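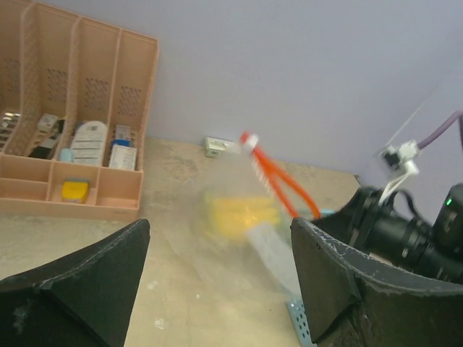

Figure 1. Clear plastic bag with something bright yellow.

Second Lives: What People in Dostinlow Do With Their Plastic Bags
Alby Te Moana
Environmental Studies, Independent Project
September 3, 2026

Why I picked this

My grandmother has a drawer of bags inside other bags, and when I was little I thought every house had one. When we got to the unit on household waste I kept wondering where that drawer would fit in the charts in our textbook. The charts have bins for trash, recycling and compost. A bag that carries apples home, then holds a wet swimsuit, then lines a paint tray doesn't show up anywhere until the day it gets thrown out. I wanted to know how long that middle part lasts and what happens in it.

My question was: how many times does a plastic bag get used in an ordinary home before it is thrown away, and what decides when it's finished?

How I did it

I sent a one-page diary sheet home with students in the lower grades and left a stack on the counter at Tichý, the bakery on the corner in Cirness. (Thank you for letting me tape my sign to the register!) Each household was asked to write down every plastic bag they threw out over three weeks in March, what kind it was, what it had been used for, and why they were getting rid of it. I got sheets back from 74 households and they listed 657 bags. I typed everything in by hand, which took most of spring break, and sorted the answers in Inance, the spreadsheet program on the school laptops.

I put the bags into five groups: grocery bags with handles, thin produce bags, zip bags, bread bags, and everything else. "Everything else" turned out bigger than I wanted it to be. People wrote things like "the bag the curtain hooks came in" and I had no idea where to put that, so in it went.

What I found

Grocery bags with handles had the longest lives by far. Most were used again at least once, usually as a liner for a small trash can. That second use is also the last one, so a lot of these bags have a short, busy life and then go out full.

Zip bags surprised me the most. I expected people to throw them away after one sandwich, but many families wash them. One sheet had a bag that started with frozen berries, moved on to screws, and ended up protecting a phone at the lake. The reason for throwing it out was "zipper gave up." I loved reading these!

Produce bags did badly. They tear when you take them off the roll, they tear on the pineapple, and they are hard to open again once you've tied a knot in them. I asked a follow-up question of the families who said I could, and the knot came up over and over. People who twist the top or leave it open get another use out of the bag. People who knot it rip it open and it's done. I hadn't even put knots on my diary sheet, and if I did this again it would be the first question.

Bread bags were in the middle. Dog owners like them, for the reason you'd guess. Two people from the same street wrote that they wear them inside their boots when it snows, and I have now tried this myself. It works for the walk to the bus, but your feet get sweaty by second period.

What decides when a bag is finished

I grouped the reasons too. Tearing was the top one, then being dirty, and then having too many bags already. That third reason interests me because there is nothing wrong with the bag. The drawer is full, so it goes. Houses where the bags hang on a hook or sit in a box near the door wrote down more second uses than houses where they're stuffed under the sink. I can't prove the hook causes it. Maybe the sort of person who puts up a hook is the sort of person who reuses bags anyway.

Problems with the project

The families who filled in a three-week diary about trash probably care about trash more than average. Some sheets were clearly done in one sitting at the end, in the same pen, and I kept them in. I also asked only about bags being thrown out, so the bags that are still going strong in somebody's garage aren't counted at all. My grandmother's drawer would score zero.

What I'd like to do next

I want to run it again in the fall with the knot question added, and with a tag people can tie on a bag when it first comes into the house so it can be followed all the way through. Tichý has said I can hand the tags out with the bread. If your family would like to take part, there's a sign-up sheet outside the science office.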